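21 Jan 2018

The county's health director took the job in August, a month before the order requiring face coverings in the Lasby dust zone was withdrawn. The order had covered four schools and 184 pupils living downwind of the Nelent quarry.

"The legal basis was thin," the director said. "The Act lets us restrict movement during a release of dust. It says nothing on what a child wears in a classroom, and the court read it that way."

Asked whether the council had been warned, the director said a note from the legal office had set out the risk on page 20 of the annex. "It was in the papers. I can't say who read as far as the annex."

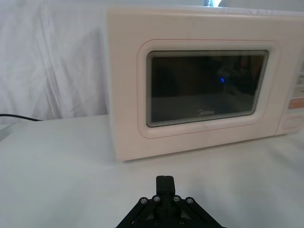 The replacement scheme works on readings from monitors at Stonen. If the hourly figure passes 300, schools keep pupils indoors and shut the vents. Head teachers may go further - several have - but the county will not compel them.

Parents' groups have called this a retreat. The director disagreed. "An order you can't enforce protects no one. The threshold is published, and anyone can check the reading against it."

On the cost of the monitors, the director would say only that the contract with Iyengar is up for renewal and that the terms are before the scrutiny panel. The quarry's licence is a state matter. "We have sent them our data. We have not had a reply."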